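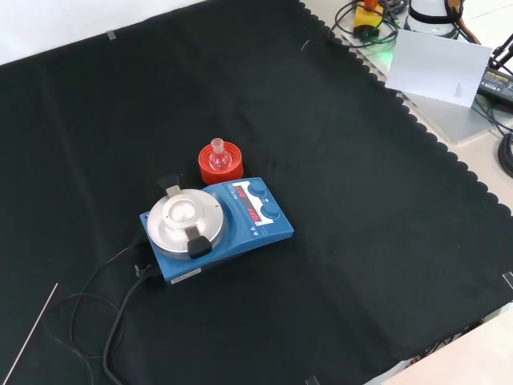 Am Abend vor der Budgetsitzung hatte Aarti Bansal drei Angebote, eine Tabelle mit zu vielen Reitern und so gute Laune, dass sie im Flur summte. Ein Roboterarm fürs Syntheselabor! Seit dem Sommer schrieb sie an dem Antrag, und jetzt fehlte nur noch die Zeile, in der stand, was er eigentlich greifen sollte. Sie setzte sich an den Tisch mit dem schwarzen Tuch, direkt vor den blauen Magnetrührer, und versuchte, wie ein Greifer zu denken. Der kleine Rundkolben stand in seinem roten Ring, den schmalen Hals nach oben. Den müsste er nehmen, anheben und in die Mulde des Aluminiumblocks setzen, zwischen den beiden schwarzen Klemmgriffen hindurch. Und dann die zwei Drehknöpfe neben den roten Ziffern. Konnte ein Arm Knöpfe drehen? Sie schrieb »Knöpfe?« auf ihren Block und unterstrich es zweimal.

»Du sitzt im Dunkeln«, sagte Narendra Tripathi von der Tür.

»Ich plane.«

»Was kostet es inzwischen?«

»Fultero will 60.000 für alles. Arm, Greifer, Aufstellung, zwei Tage Schulung. Sengar ist billiger, aber da kommt der Greifer extra, und die Schulung ist ein Video.«

Narendra zog sich einen Hocker heran. Er leitete das Labor in Heturton seit 18 Jahren und hatte in dieser Zeit eine Zentrifuge, zwei Abzüge und einen Kühlschrank beantragt. Den Kühlschrank hatte er bekommen.

»Und der Dritte?«

»Trustton. Die vermieten nur. Monatlich, mit Wartung, und nach zwei Jahren dürfen wir ihn übernehmen.« Sie drehte den Laptop zu ihm herum. »Schau dir Zeile 194 an. Das ist der Punkt, an dem sich Kaufen lohnt. Ich habe es dreimal gerechnet und es kommt jedes Mal im Juli heraus, also im Juli des dritten Jahres, wenn wir ihn auch nachts laufen lassen. Nachts, Narendra! Er könnte die Ansätze fahren, während wir schlafen!«

Er las lange. Er war einer von denen, die beim Lesen die Lippen bewegen.

»Du hast die Glasware vergessen«, sagte er.

»Welche Glasware?«

»Die er zerbricht, bis er es kann.«

Aarti sah auf den Kolben. Dann fügte sie eine Zeile ein, »Glasbruch, Anlaufphase«, und trug eine Summe ein, die ihr hoch vorkam. Narendra verdoppelte sie. Bei den Kabeln machten sie es genauso, bei den Haltern auch, und beim Tisch gerieten sie in Streit, denn Narendra wollte einen festgeschraubten und Aarti einen auf Rollen. Sie stritten mit Vergnügen. Irgendwann hatte er ihren Stift in der Hand und zeichnete den Schwenkbereich auf die Rückseite des Fultero-Angebots, einen großen schiefen Kreis, in dem der Rührer lag wie eine Insel.

»Wenn man ihn hierhin stellt«, sagte er, »kommt er an die Knöpfe von der Seite.«

»Oder wir kaufen einen Rührer mit Schnittstelle. Dann muss er gar nichts drehen.«

»Das ist wieder Geld.«

»Aber wenig! Schau, wenn wir den Greifer von Sengar nehmen und den Arm mieten –«

»Geht das zusammen?«

»Ich rufe morgen an.«

Die Sitzung fand am Mittwoch, dem 29. Januar 2025, statt, in dem Zimmer mit der Heizung, die sich nicht abstellen ließ. Baltasar Figueroa von der Verwaltung hatte den Antrag ausgedruckt und mit gelben Zetteln beklebt. Er fragte nach der Wartung. Er fragte nach der Versicherung. Er fragte, was »Glasbruch, Anlaufphase« bedeute, und Narendra, der in Sitzungen sonst aus dem Fenster sah, beugte sich vor und erklärte es ihm so ausführlich, mit beiden Händen in der Luft und den Fingern als Greifer, dass Aarti ihre Folien einfach stehen ließ.

»Miete also«, sagte Figueroa schließlich. »Und der Greifer ist gekauft.«

»Der Greifer ist gekauft«, sagte Aarti.

»Und wenn er nichts taugt?«

»Dann geben wir den Arm zurück und haben einen sehr schönen Greifer.«

Figueroa zog einen der gelben Zettel ab, las ihn noch einmal und klebte ihn auf die Innenseite der Mappe. Bis Freitag wolle er die Zahlen für den Tisch. Mit Rollen und ohne.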